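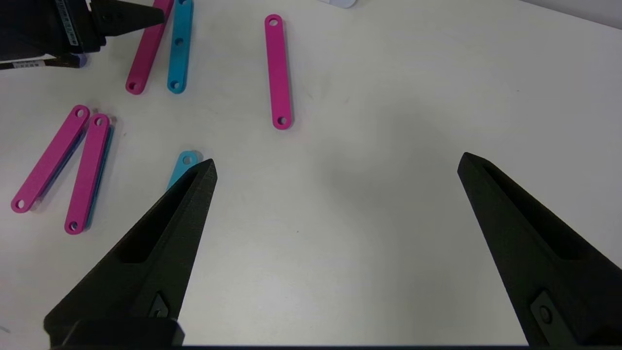 Yolanda Kincaid wrote in April that a set of flat bars teaches levers better than any textbook chapter, and that most pupils need no diagrams once they have the parts in their hands. I doubt the second half of that.

Handout 2: Bars, holes and what they can't show you

The Skirnine notes claim that anyone who can join two bars understands a pivot. Try it before you believe it. Join a pair through their end holes, then through the middle ones, and write down what changes. "It moves differently" is not an answer – say which end travels further, and why.
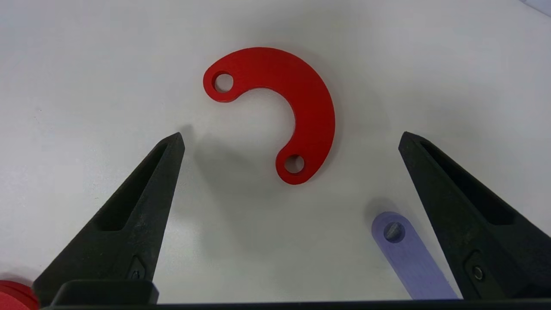

A linkage is usually drawn as straight lines between joints, and the Enwood method sheet goes so far as to say that shape can be ignored. For ideal motion, fine. Only the distance between the two holes matters, and a red piece curved like a hook, with a hole at each end, swings just as a straight bar of the same hole spacing would. But a curve may clear an obstacle that a straight bar hits, and under load it will bend where the straight one mostly stretches. The sheet mentions neither.

For next time: sketch one linkage in which swapping a straight bar for a curved one makes no difference, and one in which it does. Measure between hole centres, please – last year half the group measured tip to tip.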